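Setting up your Clitura field recorder for the fort walks

I wrote this part of the guide after my second season doing the old coastal batteries near Inville, so it's for the Clitura as we use it - on a strap, outdoors, with people talking over you. Last updated 2024-08-16.

1. Charge the recorder fully the night before. Mine takes a bit longer than the leaflet claims, so I just leave it plugged in.

2. Load the Inville map pack. Go to Menu, then Places, then Add, and pick the one marked Lulska line. It holds 22 sites, and 11 of those have the old garrison plans attached (the gun pits on the Moser side are my favorites!).

Note: if the list comes up blank, turn the recorder off and on again. Don't delete the pack.

3. Set the distance alert to 300 feet. I tried it much lower and kept walking straight past the smaller pillboxes, which are mostly brambles now anyway.

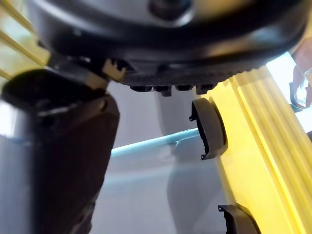 4. Make a test recording. Say the site name, the date and your own name, then play it back with the earphones in. If you sound like you're in a bucket, move the mic slider up one notch and go again.

5. Lock the keys before you set off. Hold the side button until it beeps twice.

Caution: never take the recorder into a flooded magazine or down a shaft, however good the echo is. Several of the Moser tunnels are shut from December on for the bats, and the map pack doesn't know that - check the board at the gate.

6. Back home, copy your files over before you charge it again. The recorder keeps the last 9 walks and then writes over the oldest one. I lost a lovely long chat about the wartime searchlights that way.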